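Watched Stonwood last night. It's a small crime drama about a woman who comes back to the town where her brother disappeared, takes a job at the feed mill, and waits. I have a lot of thoughts so this will be a thread. I'll keep the big spoilers out until I warn you.

The town is called Pristville and the sign at the start says population 2,954. You see that sign three times in the movie. The number never changes, even after two people in the story are dead. I think that was on purpose. Somebody in Pristville should have gone out with a paint can and never did.

Loretta Benavides plays Carol, the sister. I knew her from a few TV guest parts where she was usually a nurse or somebody's lawyer. She has the lead here and she's in nearly every scene. She doesn't talk much. Most of what you get from her is how she eats lunch and how long she sits in the truck before going inside.

The first half hour is slow. I checked the clock once. There's a stretch where Carol learns how to run the bagging line at the mill and you watch her do it wrong, then less wrong. My husband went to make a sandwich and asked what he missed. I told him she got better at bags.

It pays off though. Later she has to talk to Golitz, the mill owner, while she's working, and the whole talk happens over the noise of that line. She doesn't look up once. If you hadn't sat through the training part you wouldn't notice she's good at it now and could do it with her eyes closed. So she's listening to every word he says.

Golitz is the best thing in the movie after Carol. He isn't a shouting villain. He coaches a kids' baseball team, he lends people money, he remembers what kind of pie you like. When you find out what he knew, you understand why no one in town pushed him on it. Half of them owe him something.

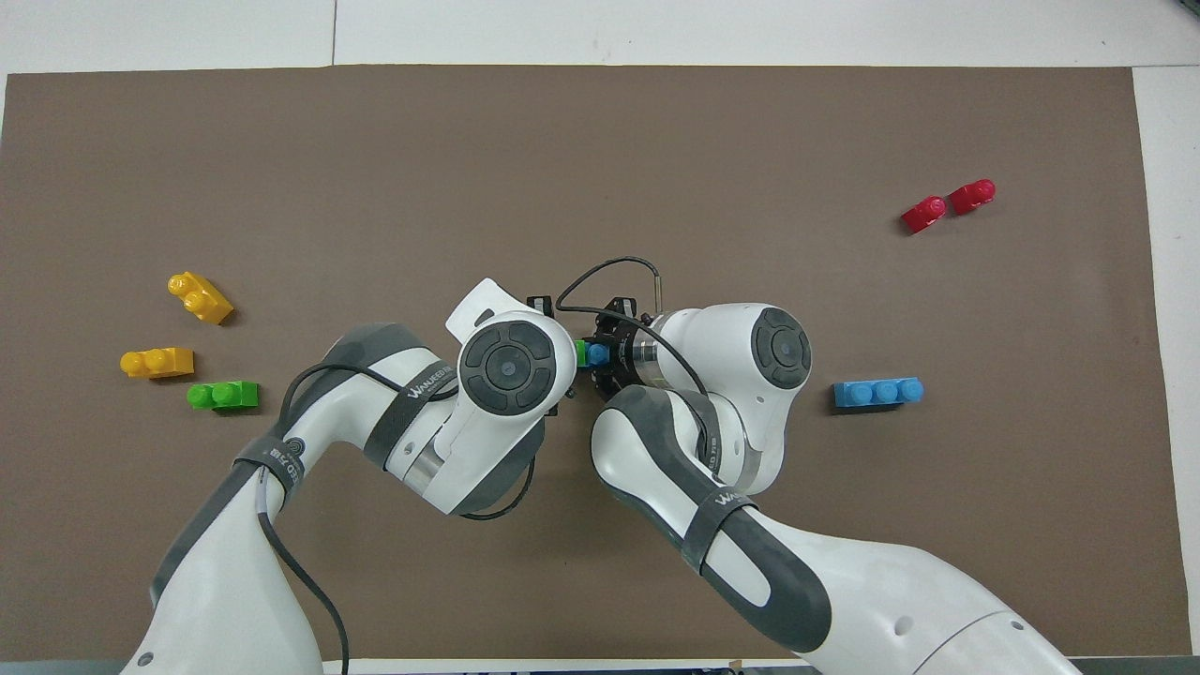 The sheriff, Lyons, is where it gets weaker for me. He has a drinking problem and a bad marriage and a cabin, and I've seen that sheriff in a dozen other movies. The actor does what he can. There's one good scene where he reads his own old report out loud and stops in the middle of a sentence. I wish he'd had more of those and less of the cabin.

The runtime is 110 minutes and it could lose maybe ten. I'd take them out of the part with Lyons and his ex-wife. She shows up, they argue on a porch, she leaves, and it never comes up again.

It's shot in November or made to look like it. Bare fields, gray mornings, everybody in the same tan work coat. I grew up in a place like that and they got the kitchens right. Mail on the counter, a calendar from the bank, a radio that's always on low. Movies about small towns usually make the houses either too nice or too sad.

The sound is good too. There's very little music. You hear the mill whistle at the shift change, and after a while you start to dread it, because something tends to happen right after. When there is music it's one guitar and it goes away quickly.

One complaint about the dialogue. Two or three times somebody says what the movie is about, flat out. A preacher does it at a funeral, fine, that's his job. But then a waitress does it too while she's pouring coffee, and I didn't believe that for a second. We already had it. Carol's face was doing that work.

OK, spoilers from this post on. Skip down four posts if you want to see it fresh.

The brother is dead, and I think you know that from early on. What I didn't see coming was that Carol had talked to him that night. He called her for a ride at 4 in the morning and she said no and went back to bed. She has never told anyone. The whole time you think she's looking for the person who did it, she's also trying to find out how long he waited for her.

So when she gets the answer from Golitz, it's two answers. He tells her who was driving the truck. Then he tells her the brother sat by the pay phone until it was light out. He isn't being cruel when he says it. He thinks it'll help her. Benavides just puts down the cup she's holding and asks him to go on.

The driver was Lyons. Some people I follow guessed it right away and were annoyed. I guessed it at about the midpoint and didn't mind. The report scene gives it away if you're paying attention, and after that I was more interested in when Carol would catch up, and what she'd do with it.

What she does is finish her shift. Then she drives to the next county and gives a statement, and she includes her own part in it, the phone call, which no one had asked about. We don't see an arrest. I've seen people call that an unfinished ending. I thought it was finished. The last thing on screen is the town sign again.

Spoilers done, you can come back now.

A few people asked how it compares to the director's first one, the boxing movie. This is quieter and I think better made. The boxing one had more energy but it forgot about its women halfway through. This one remembers everybody except the ex-wife on the porch.

Someone else asked if it's violent. Not very. There's one hard scene near the end, mostly heard from another room. There's a dog in it and the dog is fine.

I watched it at home with the lights off and I'd suggest that. A lot of it happens in dim rooms and early mornings, and with the lamp on I couldn't see half of the mill office. I had to go back and start that part over.

I don't usually give scores but people ask, so 9 for Benavides and a 7 for the movie. If they'd given the sheriff a better part it would be an 8.

I'm going to look up her older stuff this weekend. If anyone knows of something where she has more than two scenes, tell me in the replies. I've already seen the hospital one.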